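### 3.2 Trays and boards

Processors recovered at the Cirnlow depot were held in grey component trays until they were matched to a desktop board. Each lot was logged under the Ramitz scheme, with 200 parts per lot.

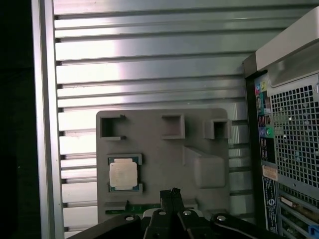
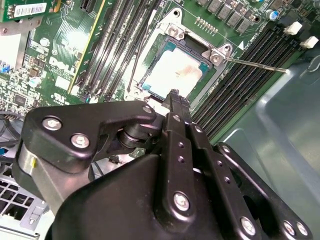
**Figure 2.** Processor in a component tray (first image) and processor seated in a desktop motherboard (second image).

Sorting took longer than fitting in both lots. Labels on used parts are often worn, and in the first image of Figure 2 the markings on the metal lid are too faint to read. Such parts were set aside for a bench check. Old thermal paste was recorded as well – the second image shows a faint smear on the upper right of the lid – and graded by colour and area using the Trembridge chart.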